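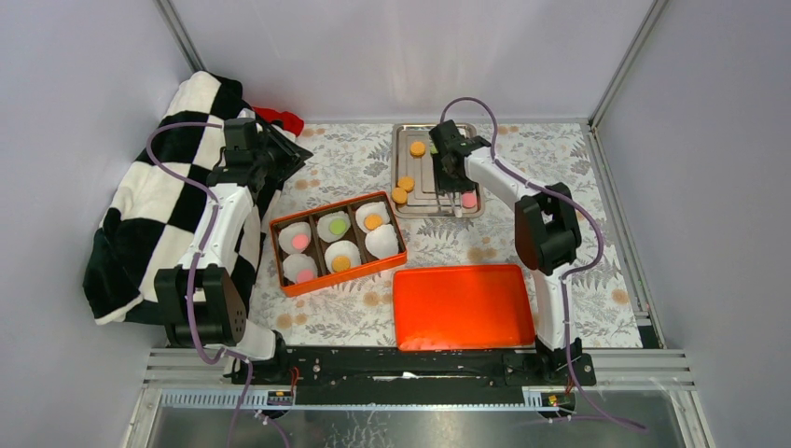

1/ Okay, robot thread, because five of you messaged me after I said the word "arms" on Thursday and then went quiet. I work in packing at Olletti (gift boxes, mostly soft stuff, lots of little round things in little square holes). We have a two-arm cell now. I'm one of the people who runs it. Here goes, long one.

2/ The job it's learning is one I did by hand for years. Box with six compartments, a white fluffy pad in each, a colored disc on top of each pad. Pink, green, yellow-orange. Discs wait in a steel tray at the back. Pick, place, pick, place. Your hands could do it while your brain planned dinner.

3/ My brain planned a LOT of dinners. I kind of miss it? Standing next to the cell I have to pay attention the whole time, and I go home tired in my head and fine in my back. It used to be the other way around and I haven't decided which one I like better.

4/ The software is called Fidix and the cell came through a company called Senex. Everyone on the floor calls the whole thing Fidix anyway. "Fidix is sulking" means it stopped and wants a person.

5/ It wants a person a lot. In May we had shifts where it stopped 200 times. I know the number because the screen tells you at the end, in big friendly letters, like a fitness app.

6/ Stuff that's hard for it that I never once thought about: discs sitting right up against each other. With fingers you just sort of slide one off the other without looking. A gripper has to commit. I've started spreading the tray out better when I fill it and my stops went way down, and then of course I got asked to write up how I spread the tray.

7/ So I wrote it up! One page! It has my name on it and it's in a plastic sleeve at the station. My mother has a photo of it on her fridge.

8/ Cloth is the other one. We wrap some of the sets in a blanket and the left arm is supposed to help with that. Folded edges are tough. If you've ever tried to fold a blanket wearing oven mitts you have the general idea. Most days a human still finishes the wrap, and I'm fine with that, the wrap is the nice part.

9/ People keep asking who lost their job. On our line, no one so far, and I'm putting "so far" in there on purpose. What did happen is two people moved to shipping, one of them wanted to and one of them really didn't. And when somebody left in the spring they weren't replaced. You feel that one at lunch. There's a chair.

10/ Pay. We got a new title (cell operator, ooh) and the title sat there for weeks with no raise attached. Fasil Asfaw from the day crew went in with a printed list of everything we do now that we didn't do before. Clearing stops, checking grippers, loading trays, resetting, training new people. The raise showed up after that. If you're getting one of these where you work, make the list BEFORE it arrives. I can't say this loudly enough.

11/ Something I didn't see coming is the noise. The old line was loud so we all yelled and sang and it was terrible and great. The cell is pretty quiet. First week it was like a library in there. Now there's a speaker and a fight over the speaker, so, healing.

12/ Also the pace is different. By hand you could push hard before break and then take it easy after. The cell goes how it goes. Chang, the small site across the river that also packs for us, still does all of theirs by hand, and on a good day they beat us. They're very normal about it. They only mentioned it 3 times at the picnic.

13/ Best day so far: 1,274 discs placed in one shift with me on the station. I brought donuts the next morning as if I'd had a baby.

14/ Do I like it? I like that my wrists don't hurt. I like fixing things, which I didn't know about myself at all. I don't like when someone walks visitors through and talks about the cell like we aren't standing there holding the refill tray. Say hi to the people, visitors!

15/ Somebody asked if they can come see it. No, sorry, not up to me. But ask me whatever in the replies and I'll get to it after dinner (unplanned, these days, so probably eggs).

16/ Oh, and to the person asking about sorting by color: colors are the easy part for it. It's picking up just the one.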